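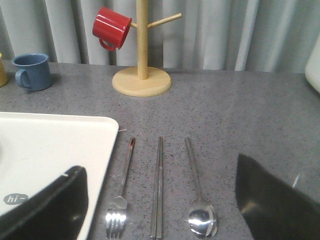

A mug tree holds very little. Mine has a round wooden base and a post with pegs, and it takes up as much counter as a dinner plate. A shelf in the cupboard would hold three times as many mugs. I still think most kitchens would be better off with the tree.

My argument is mainly about how many mugs people own. When I moved out of the house in Jullton I packed 29 of them. Two people lived there. Some came from jobs I left years ago, one said Skarkik on the side from a boat tour I don't remember taking, and several were chipped enough that I reached past them every morning. They had filled two shelves, and because the doors closed on them I never had to think about it.

A tree makes you think about it. Once the pegs are full, the next mug has to stand on the counter, where it gets in the way of the bread. You either wash it and hang it up or you decide you don't need it.

My neighbor Lilian Masanja disagrees with me on this, and her case is a fair one. Mugs in the open collect dust and a bit of cooking grease, and if you fry as often as she does you end up rinsing a mug before you use it. She keeps hers behind a door, upside down on paper. My answer is that a mug you use every day doesn't have time to get dusty. If one does, that tells you which one to give away.

The other complaint is breakage. I have knocked a stoneware mug off a peg with my elbow and it did not survive. This is why I went over to enamel. It chips if you drop it, but it doesn't go all over the floor, and it is light enough that the tree doesn't tip when one side is loaded and the other is bare. Cheap trees do tip. Look for a wide base and pegs that angle up, and try it with a mug on one side before you pay.

I also like the colors. A red mug and a blue mug against a gray counter are easy to tell apart at 6 in the morning, and in our house everyone keeps to one color. That ended a long argument over who had left the cold tea by the sink - it was me, mostly.

If you have a narrow counter, or a cat, keep using the cupboard. Otherwise, get the tree first, hang up the mugs you like, and put the rest in a box by the door. I gave my box to the thrift store in Tavthorpe in July and kept the one from the boat tour.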